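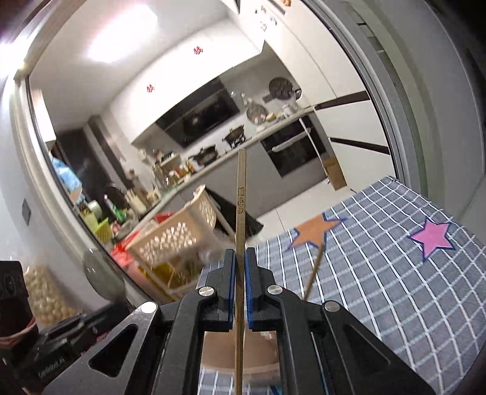

Notebook, wood finishing workshop, Filtberg
February, entry opened 8:15 a.m.

Subject: drying of oil finishes on utensil wood, continued from the previous page.

The beech and maple blanks from Silitz were moved from the storeroom to the conditioning cabinet. The cabinet is set to hold the wood at 10 percent moisture content. Blanks are to remain inside for four days before any oil is applied. The door log must be filled in at each opening, with initials. Two openings on the last page have none.

The hour meter on the cabinet reads 3,894. The filter should have been changed at 3,000. A replacement has been ordered through Dierckx, and the cabinet will stay in use until it arrives. Readings taken in the meantime are to be marked with an F in the margin so that they can be set apart later if necessary.

Tung oil, first coat: applied by cloth, left to soak in, excess wiped off. The maple took the oil evenly. The beech shows dull patches close to the end grain, as it did in the first series. My view is that the end grain should be sealed with a thinned coat before the faces are treated. 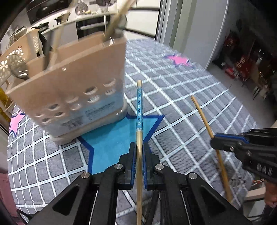
Leonie Brinkmann notes that a thinned coat on the end grain was tried last winter and the patches came back after the first wash. She would prefer a finer final sanding and no change to the oil, and asks that the two methods not be combined on the same blank.

Her point is accepted. The next series will be divided accordingly: one set sanded finer, one set sealed at the end grain, one set left as before. The set is to be written in pencil on the back of each blank. Marker ink bled under the oil in the first series and made several labels unreadable.

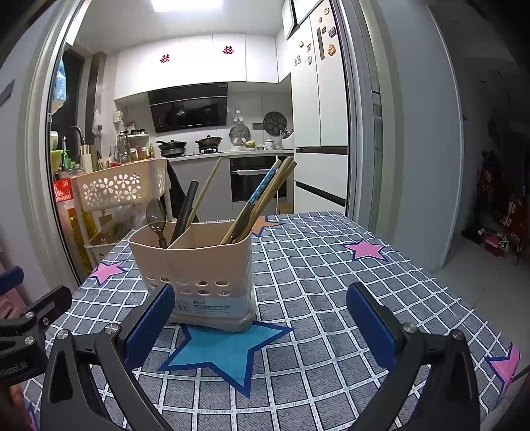 Washing will follow the same procedure for all sets: warm water, plain dish soap, soft cloth, no soaking. Blanks are to be dried upright on the rack by the north window – the radiator side dried them unevenly and produced small checks in the beech. Raised grain is to be judged by hand before it is judged under the lamp.

The Draston moisture meter gave a low reading on the reference block at noon. New battery fitted, reading back in line. The morning values for maple are struck out and will be taken again.

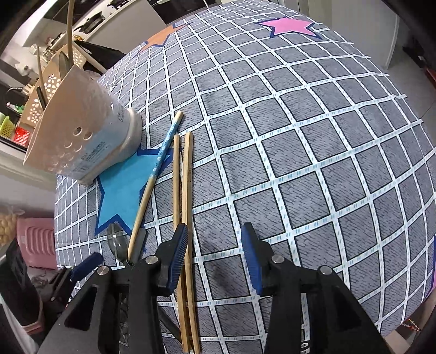

Oily cloths go flat on the outdoor line until stiff, then into the lidded metal can. One was found folded on the bench this morning. All staff are reminded that folded cloths can heat up and catch fire on their own.

Open items: filter from Dierckx; repeat maple readings; finer sandpaper, to be ordered by Leonie Stüber. Second coat to wait until the first no longer marks a clean cloth.

Entry closed 4:40 p.m.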